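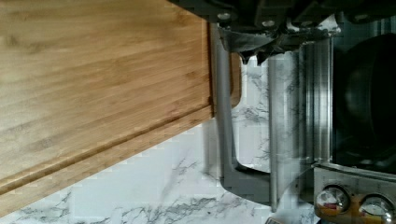 Han-gyeol Baek
Communications lead, Dratport

Dratport opens its dating app Do to everyone in Ornavholm this week. No waitlist, no invite code. Sign up, answer a few questions, get matched.

The app was in closed testing since December with 1,000 members, most of them from Ornavholm and a few from Prunau. That test is now over. Accounts from the test carry over, messages too. Profile photos need to be uploaded again, sorry, the old ones were stored in a format we dropped.

What's different from the test version:

Matches per day are now capped at 3. It was unlimited before. Testers told us they opened the app, saw a long list and closed it again. With the cap, more first messages got an answer.

Chats expire after 4 days without a reply from either side. You can bring one back by hand if both people agree.

Swiping is gone. You read a profile, then pick "yes" or "later". There is no "no" button – a profile you leave alone just drops off the list.

"People in the test kept asking us for less," said Han-gyeol Baek. "Fewer faces, fewer alerts. So we took stuff out for most of the winter. The engineers were pretty happy about it, the marketing side had to get used to the idea." 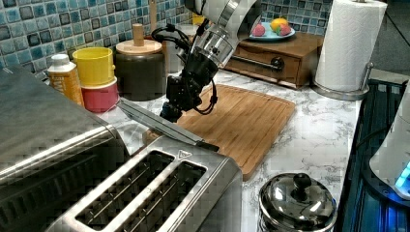
Ornavholm, 2025-05-26

Pricing. Do is free for the first 1,000 new sign-ups, for as long as they keep the account. After that a monthly fee, to be announced before anyone is charged. No ads in either case. Dratport does not sell member data and the matching answers are deleted when a account is closed.

Safety. Every new profile is checked by a person before it goes live, so expect a short wait after signing up. Reports go to the same team. Members can hide thier profile from anyone in their phone contacts, off by default, it's under Settings.

Age. Do is for adults only. ID check at sign-up.

Prunau is next. Testers there keep full access in the meantime but will mostly see matches from Ornavholm until the local launch. Date to follow.

Press: screenshots, logo files and a short company background on request. Interviews with Han-gyeol Baek by phone or at the Dratport office in Ornavholm, mornings preferred. Please send questions ahead if you can.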